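Ridura extends foot care benefit to people who stand at work

Ridura will pay part of the cost of foot exams and fitted insoles for city residents who spend most of their working day standing, under a plan the city council approved in May 2023.

The benefit was previously open only to residents over 65 and people with diabetes. It will now cover cooks, cashiers, warehouse staff, hairdressers, home health aides and others whose jobs keep them on their feet. Applications open in August.

Under the plan, the city pays 70 percent of the cost of a first exam at a participating clinic. Residents who are told they need insoles can claim up to $90 toward a pair once every two years. Shoes are not covered, and neither is surgery.

The council voted for the change after the city health department surveyed 368 workers last winter. Of those who replied, 63 percent said they had foot or heel pain at least once a week. Fewer than half of that group had talked to a doctor about it. The most common reason they gave was cost, followed by not being able to get time off during clinic hours.

Workers at the Kundollow food market, where most stalls sit on bare concrete, made up the largest group in the survey. Several wrote that they had been buying cushioned inserts at drugstores and replacing them every few months. Others said they had switched jobs or cut their hours.

The department's report said heel pain was named more often than any other complaint. Sore arches and pain in the ball of the foot came next. Older workers reported more pain than younger ones, but the gap was smaller than the department had expected, and workers in their twenties in restaurant kitchens reported nearly as much pain as people twice their age.
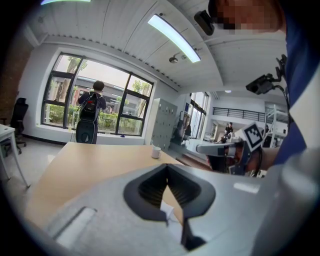
Who can apply

Applicants must live within city limits and work at least 20 hours a week in a job done mainly on their feet. They can hold more than one job and add the hours together. Self-employed people can apply with a signed statement and a recent tax form. Employees need a note from their employer or two recent pay stubs showing their job title.

Residents who already receive the benefit through the older program do not need to apply again. Their coverage stays as it is.

People whose private insurance pays for custom insoles must use that coverage first. The city will cover what is left, up to the limit. A spokesperson for the health department said staff expect most applicants to have no coverage of this kind.

The application form runs to two pages and will be posted on the city website. Paper copies will be at both public libraries and at the health department front desk. Forms will also be offered in Spanish and Vietnamese. The department says it will answer within three weeks.

Where to go

Two clinics have signed on so far. Kiltell Foot and Ankle, on the east side, will see patients in the program on weekdays and has agreed to stay open until 8 p.m. on Thursdays. Cronin Health, which runs a walk-in clinic near the bus station, will take program patients on Saturday mornings. The city is talking with a third clinic on the north side but has not signed a contract.

A first exam takes half an hour. The patient is asked to walk barefoot and then in work shoes, and the clinician checks the arch, the heel and the way the ankle moves. Patients should bring the shoes they wear on the job, including old pairs. Wear on the sole can show where the weight goes.

Many people will not need a custom insole. Cronin Health said ready-made insoles are enough for a good share of its patients and cost far less. The city benefit covers both kinds as long as the clinic recommends them in writing. Receipts from a drugstore or a sporting goods store will be accepted if the recommendation is dated before the purchase.

Custom pairs take two to three weeks to make. The clinics advise wearing new insoles for an hour or two on the first day and adding time after that. The old liner in the shoe usually has to come out first.

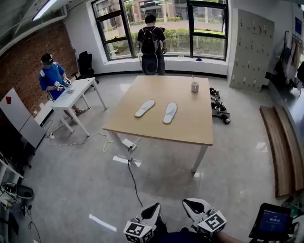 A pair of white insoles with gray edging.

Cost and concerns

The money will come from the city's general health fund. The council set aside enough for the first year and asked the department to report back before the next budget. If applications run higher than planned, new applicants will be placed on a waiting list in the order they applied.

Two council members voted against the plan. They said employers should carry more of the cost, and they asked for a rule that would require floor mats at fixed work stations such as registers and prep counters. That proposal was sent to the labor panel and could come back in the fall.

The Kundollow market's management said it would look at mats for its stalls but had concerns about cleaning and tripping. It has agreed to try them in one aisle over the summer.

Restaurant owners who spoke at the council meeting were split. Some supported the benefit and said they had lost good cooks to foot and back pain. Others asked whether their staff would need time off for exams, and the council added the request for evening and weekend hours in response.

The health department plans to repeat its survey next winter at the same workplaces. It will ask whether workers used the benefit, whether their pain changed, and whether they bought new shoes.

Questions about the program can be taken to the health department front desk during business hours. The list of participating clinics will be updated on the city website as contracts are signed.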